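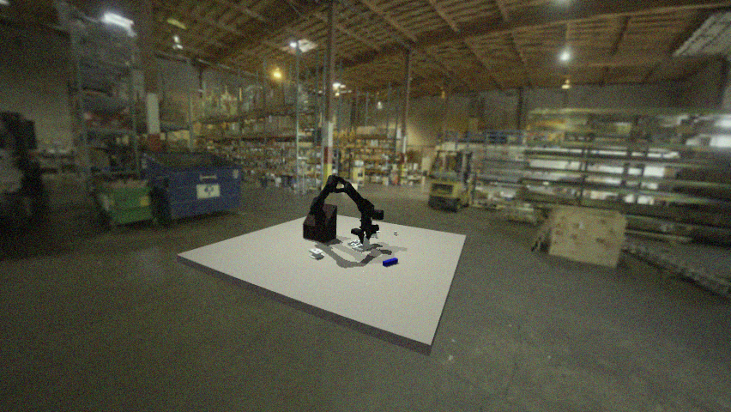 The Long Goodbye of the Corner Hardware Store

Saturday, ten past seven, and there is already a man on the step wanting one hinge. Not a pair. One. He has the old one in his coat pocket wrapped in a paper towel, and he unwraps it on the counter the way you'd show somebody a tooth.

Tudur Phillips looks at it. Turns it over. Goes to the third aisle, second drawer up from the floor, comes back with its twin. Eighty cents. No bag.

That's the business, more or less. Or was. Lemside Hardware closes in December and I've spent three Saturdays behind the counter trying to get it down on paper before the drawers go.

The drawers first, then. There are 438 of them. Phillips had to count for the auction people, who wanted a number. Oak fronts, brass pulls, a sample of whatever's inside wired to the outside so you can shop with your eyes. Wing nuts, cup hooks, escutcheon pins. One drawer near the back is just keys that don't belong to anything. He won't throw them out. Twice in his time here somebody has come in and found one that worked.

His father-in-law bought the place from a family who'd had it from new, and the family left the drawers and a cat. Phillips started on weekends, cutting glass. Then weekdays. Then it was his name on the tax bill. "I never decided," he says, up a ladder, not looking down. "I was filling in."

Why do they close? Everybody has the answer ready. Big box out by the highway, the phone in your pocket, next-day everything. Fair enough. All true. But stand at the counter a while and it gets muddier than that.

Take the Wandex latch. Small spring latch, went into half the kitchens in this part of town when the houses were built, hasn't been made in years. When one breaks you've got two choices, replace every latch in the kitchen or find a Wandex. Phillips has them. A whole carton, bought off a store that closed two towns over, which had bought theirs off another. He sells maybe one a month. People drive a long way and they're very happy and they spend two dollars.

You can't run a building on that. The heat alone.

The money was paint. It was always paint, and keys, and in spring the garden stuff, bags of lime and so on stacked by the door. Paint paid for the drawers. Then the paint company changed its terms, minimum orders, a new mixing machine you had to lease, and Phillips did the sum on the back of a seed packet and that was the end of paint. He still has the seed packet. Sweet peas.

After paint, the foot traffic went. Somebody who comes in for a gallon of eggshell leaves with a roller, tape, a tray, and a bag of the peppermints by the register. Somebody who comes in for a hinge leaves with a hinge.

I asked what he'd have done differently. Long pause, he was threading a lamp. "Charged for the advice," he said, and then he took it back, said he wouldn't of wanted to.

The advice though. I wrote down some of what I heard in one morning. How to get a snapped bolt out of a mower deck. What size washer, and why the last guy's washer failed (he'd used two thin ones, stacked). Whether you can put oil paint over latex. A woman with a photo of a stain on her ceiling, who was told kindly to stop buying stain blocker and go call a roofer. A boy of ten or eleven with a skateboard truck, no money, who got a nut and a short talk about locking compound. None of it rang up.

At half past nine there's coffee. Back room, kettle, four chairs that don't match, a calender from a lumber yard that has since become a gym. The regulars are mostly retired and mostly in the way. They argue about gutters. One of them used to teach shop at the high school and has opinions about Stumis clamps, which are apparently not what they were since the handle went plastic. He demonstrated on the table edge. I could not feel the difference. He could tell I couldn't.

Across the street is Tatlı, the bakery, been there six years, doing well, line out the door by eight. The owners bought every hook and shelf bracket from Phillips when they fitted the place out, and they send over a tray of the sesame rings when there are any left at closing. They looked at his building. Too big for them, and the floor isn't level. A marble put down by the register ends up in plumbing, which every kid on the block knows.

So who takes it? A dentist was interested. Then not. There's a woman who does furniture, refinishing, chairs mainly, and she wants the drawers more than the building. She may get both. Phillips would like that but he's not holding his breath, the auction is booked either way.

Prices, if you're wondering. Cabinets like these go to restaurants now, behind the bar, with corkscrews in them. The auctioneer figures the fixtures are worth more than the stock, and the stock is worth more than the name. He said this in front of Phillips quite cheerfully. Phillips nodded. Went back to sorting cotter pins.

There have been hardware stores that made it. I went to see one, an hour and a bit north. They rent tools, sharpen mower blades, run a repair night with beer. Nice place. Busy. The owner there is thirty-four and works 70 hours a week and told me so with one hand on a rented floor sander, waiting for me to move so she could get it out to a truck. She'd known Phillips's store since she was small. Her grandfather bought nails there by the pound. She's taking the nail scale, that's already settled, a handshake thing, it won't go in the auction.

Phillips is sixty-eight. He could do repair night. He's thought about it. But his knees are shot and the ladder's a daily thing, and his daughter has a good job she likes in another state and he has been careful never to ask her.

My last Saturday there it rained and it was slow. We did the window. He's had the same display since summer, hose reels, and figured it might as well say something seasonal for the last stretch. So snow shovels, a sled on consignment, a string of lights where half the bulbs were out. We tested them one by one at the counter with the little tester he sells for three dollars. Found the dead one near the plug. Whole string came up.

A customer came in while we were at it and asked did he have a latch, a small one, spring kind, she didn't know the name. She held up her thumb and finger to show the size.

He was already walking to the drawer.

Lemside Hardware is open until the stock is gone or the month is, Tuesday through Saturday, seven to four. Cash is easier.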